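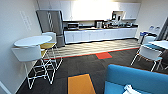

Kitchenette

A kitchenette is a small kitchen that shares a room with something else, usually the seats. I've been writing up kitchen words for this site since June and this is the one I get the most post about, so I've given it a proper entry (at last!).

What counts as one

People argue over size. I'd say it's a kitchenette if the units all sit along one wall and you can chat to whoever is on the sofa while the coffee brews. The one I've shown has a single long run of white cupboards under a dark worktop, with plain flat-fronted wall cupboards above, and that's a very common pattern in shared lounges and offices.

The fridge

Some have a tiny one under the counter, but plenty go for the full thing: two tall doors on top and a freezer drawer below. I love these, though do measure the corner first! The fitters' guide I learnt from, by Doležal, wants 39 mm spare at the hinge side, and I've never regretted sticking to it.

On the worktop

A coffee machine, nearly always. Then something to heat food in, and then the small stuff that creeps along the back. In the Jarberg flats, where I lived for 2 years, we kept the mugs next to the machine and it saved a lot of walking about.

Open shelves

A gap in the wall cupboards is handy for tall things you'd otherwise lose behind a door. The old Erkosberg catalogue called it a "niche" and charged 145 extra for it, cheeky.

See also: galley kitchen, pantry, toe-kick

Last changed 27/03/2021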